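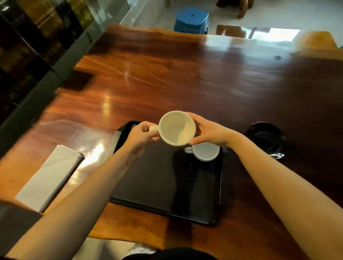

3 Gathering Two-Handed Tableware Demonstrations

April
By the Fimine Project Group

Figure 2. Head-view image from the tableware part of Fimine. Both hands hold a white cup tilted above the table, with the left hand on the handle; a smaller cup stands on the black tray beneath it. Note the glare on the varnished tabletop.

3.1 Scope of the Tableware Part

The tableware part of Fimine covers short tasks done with both hands at a table: lifting a cup, turning it for inspection, passing it from one hand to the other, placing it on a tray or a saucer, nesting it, and setting out napkins. We chose these tasks for the kind of contact they require. A cup with a small handle can be held in many ways, and the grasp that is easiest for lifting is often a poor one for showing the inside of the cup or for placing it next to another object. People change grasps between these phases without being told to. A policy trained only on single-arm pick-and-place data sees almost none of this.

Demonstrations are performed by people with bare hands. We do not use gloves, hand markers or instrumented objects. Earlier trials with markers on the wrist gave cleaner hand tracks, but operators held their arms away from the table to keep the markers in view, and the resulting motions were slower and wider than normal ones. We dropped the markers and accepted a higher error in the recovered hand pose.

3.2 Recording Setup

All recordings in this part were made with the Larken head mount, which carries a single color camera with a downward tilt. The tilt is set once per operator, with the operator seated and looking at the middle of the work area, and is then locked. The operator's forearms enter from the lower corners in most recordings, and the near edge of the table is usually in view. We keep this region in the training images. Cropping it away removed the forearms in low reaches and made the hand tracker swap left and right more often.

The camera runs at a fixed exposure chosen at the start of a session. Automatic exposure was tried first and caused visible brightness steps whenever a hand or a white object moved close to the lens. A fixed setting has its own cost. In rooms with daylight, pale floors beyond the table are recorded brighter than we would like, and some detail is lost there. None of the task objects are placed in that region, so we did not correct for it.

Recording took place at the Hourani site, in furnished rooms. Tables, seats and cabinets were left where they stood. Operators could move items on the tabletop to make space, but we asked them not to clear away things unrelated to the task, and background clutter on the floor was left alone. Two rooms were used for the tableware part. They differ in table height, in the direction of the daylight and in the finish of the tabletop.

3.3 Task Prompts

Each demonstration starts from a short spoken prompt such as "show the inside of the larger cup" or "put the small cup on the tray." Prompts name the object and the goal. They never name a hand, a grasp or a path. In a first version of the protocol the prompts were more detailed, and operators followed them so closely that grasp variety fell sharply within a session. The shorter prompts brought that variety back at the price of some ambiguous cases, mostly where two cups of similar shape were present. Such cases are flagged during review and the prompt text is rewritten to match what the operator did.

Objects are drawn from a shared pool and laid out by the operator. The only layout rule is that at least one object other than the target must be within reach of the target. This rule produces close arrangements like that in Figure 2, where the fingers of the right hand partly cover the rim of the second cup as seen by the camera. Occlusion of this type is common in household handling and is the main reason we collected this part of the set. For the policy, the useful question is whether it still represents the small cup as a separate, upright object when much of its outline is hidden by a hand that is holding something else.

3.4 Segmentation and Labels

Raw recordings are cut into segments at changes of contact. A new segment begins when a hand gains or loses contact with an object, or when an object gains or loses contact with its support. Reviewers mark these events by hand in a first pass, and a small detector trained on their marks proposes cuts for the rest. Every proposed cut is then accepted, shifted or deleted by a reviewer. After this step the tableware part holds 384 demonstrations, with up to 3,000 images in each.

Every segment carries four labels: the object held by the left hand, the object held by the right hand, the role of each hand, and the support under every task object. Roles are "hold," "steady," "guide" and "free." In the moment shown in Figure 2 the left hand is labeled "hold" and the right hand "steady," with the held cup as the object for both. The second cup has the tray as its support. The stack of white paper items at the left of the tray receives an object label but no role, as neither hand is assigned to it.

Disagreement between reviewers was concentrated in the line between "hold" and "steady." When both hands touch a light cup, the images alone give little evidence of how the load is shared. We settled on a geometric rule: the hand that wraps or grips a handle is "hold," and a hand that touches only the rim or body is "steady." If both hands touch only the body, the pair is labeled "hold, hold." The rule is crude – it says nothing about force – but two reviewers working apart can apply it in the same way, and the policy receives consistent targets.

Labels are written from the images alone. Reviewers do not mark weight, temperature or contents unless the inside of a vessel can be seen. For cups tilted toward the camera, a fifth label records whether the interior is visible and, if so, whether it is empty. The label is left blank in all other segments, and blank values are masked in the training loss.

3.5 Reflections and Dark Surfaces

Polished tabletops were the largest source of error in the automatic steps. Glare spots move with the head, and the hand segmenter at times joined a bright streak to a nearby finger or to the edge of a white cup. Light scratches in a finish cause a weaker form of the same fault. We considered covering the tables with a matte cloth and decided against it, as robots placed in homes and dining rooms will meet such surfaces often. Segments with heavy glare were sent to manual review, and corrected masks were added to the segmenter's training set before the second labeling pass.

Black glossy objects gave a different problem. Trays with raised edges and dark dishes reflect what is above them, and their own outlines can fade where a shadow falls across them. Depth estimated from head motion was unreliable on these surfaces. For trays we therefore fit a flat rectangle to the visible edges and take the support height from the table plane plus a measured offset for that tray. Round dishes are stored as a center and a radius. Their inner shape is not modeled, and a shallow bowl and a saucer may share the same entry.

3.6 Transfer to the Robot Format

Fastau, the policy used in our experiments, expects paired end-effector paths with a grip state for each arm. Hand tracks are converted to this format in two stages. First, the wrist path is smoothed and moved into a table-fixed frame, which removes most of the head motion. Second, each labeled grasp is mapped to a gripper pose by a lookup on object part and hand role. A handle grasp maps to a side pinch across the handle. A steadying hand maps to an open gripper with one finger resting on the cup body – a contact that our hardware can reproduce only in part.

The mapping discards finger detail. A thumb laid along the top of a handle and a thumb pressed to its side lead to the same gripper pose, although they allow different wrist angles. We kept the original hand tracks alongside the converted paths so that other groups with more capable hands can apply their own mapping.

Segments are excluded from conversion if either wrist leaves the view during a contact change, or if the converted paths bring the two grippers closer together than the safe distance. The second rule removes many close two-handed grasps on small cups. These segments remain in the released set with their labels intact and are used in Section 4 to train the visual encoder, where no gripper path is required.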